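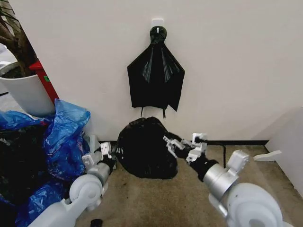
Return of the Drasstead drums, who's going to the handover?

marrowbone70
21 March 2021
So the museum in Drasstead finally voted to send the nine ceremonial drums back, and I have been grinning all day! For anyone who missed it, these are the ones that sat in the Hunix collection for decades with a label that just said "tribal percussion." I've been boxing up my old clippings on the case for the local history room, and my filing system is now a black trash bag on a wall hook with a second one bunched up on the carpet under it, so excuse me if I get a date wrong. The petition closed with 1,323 names. We were hoping for 1,000!

quillfeather
This is wonderful news. I saw the drums on a school trip and remember being told not to ask where they came from. Is the handover open to the public?

marrowbone70
@quillfeather It is, but seats are limited and you have to write in. They're holding a small ceremony in the main hall and then the drums get crated. I'll post the address once they confirm it.

old_ledger
Happy for the families, but I'm not as thrilled as the rest of you. The vote covers nine drums. The Hunix collection has 70 objects from the same trip, and the museum hasn't said one word about the other 61. I worry they'll take the applause and go quiet.

marrowbone70
Fair point, and I've been wondering about that too. But the Chiu report goes through all 70, and it's public now! That wasn't true before December. You can read where each piece was bought or taken, at least where there's any record of it.

old_ledger
I've read it. A third of the entries say "source unclear." A museum can hide behind that for years.

tinwhistle_b
I'm going to disagree with both of you a little. I think the drums should have stayed on long loan with ownership transferred. Same legal result, and kids in Drasstead could still see them. My daughter learned more in that one gallery than in a year of social studies.

quillfeather
But shouldn't the owners decide on a loan after they have them back? If they want to lend them, great. It's a strange thing to settle for them in advance.

tinwhistle_b
Okay, yes, I can live with that order of things. I'd still be sad to see an empty case.

marrowbone70
The case won't be empty, they're putting in the letters and the shipping papers! I love that. The story of how the drums got here is part of our town's history too, even the ugly bits.

dosteck_reader
Does anyone know who pays for the shipping? The Dosteck fund was mentioned at the first meeting and then I never heard about it again.

old_ledger
Museum pays, Dosteck covers the insurance. It's in the minutes, second page from the end.

dosteck_reader
Thanks, found it.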